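Ellmont Clinic Extends Access to Reproductive Health Appointments

March 5, 2025

The Ellmont Clinic will open a second consulting site in Wakel in May, offering contraception, early pregnancy assessment and miscarriage follow-up. The site adds capacity for up to 77 appointments a week. Referral from a GP is not required.
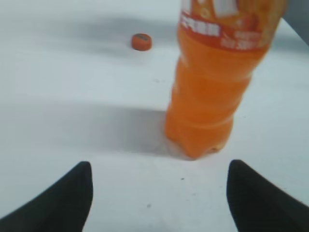 A bottle of what is likely orange soft drink, with its cap off.

In the past year the clinic received 278 requests from patients living in the Wakel postcode area. Of these, 23 were withdrawn before an appointment could be offered, with travel given as the main reason.

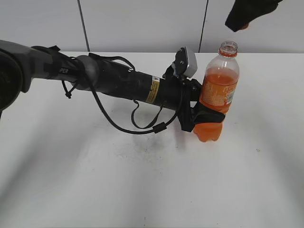 Patients will book through Jarnemeo, the clinic's existing scheduling system. Records are held at the main site and can be read by clinical staff at both locations.

"The clinical protocol is identical at both sites," said Flor Pacheco, head of services. "The difference for the patient is the distance."

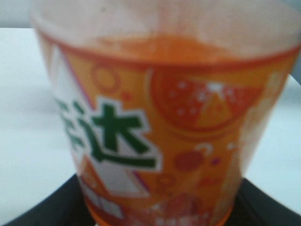 Pre-appointment guidance has been revised by the Calimlim advisory group and will be sent with each booking confirmation. Patients having an ultrasound scan may be asked to attend with a full bladder. Plain water is preferred, although a plastic cup of orange drink is acceptable unless fasting instructions have been given.

Media enquiries: Ellmont Clinic press office.

Share 23
Comments 0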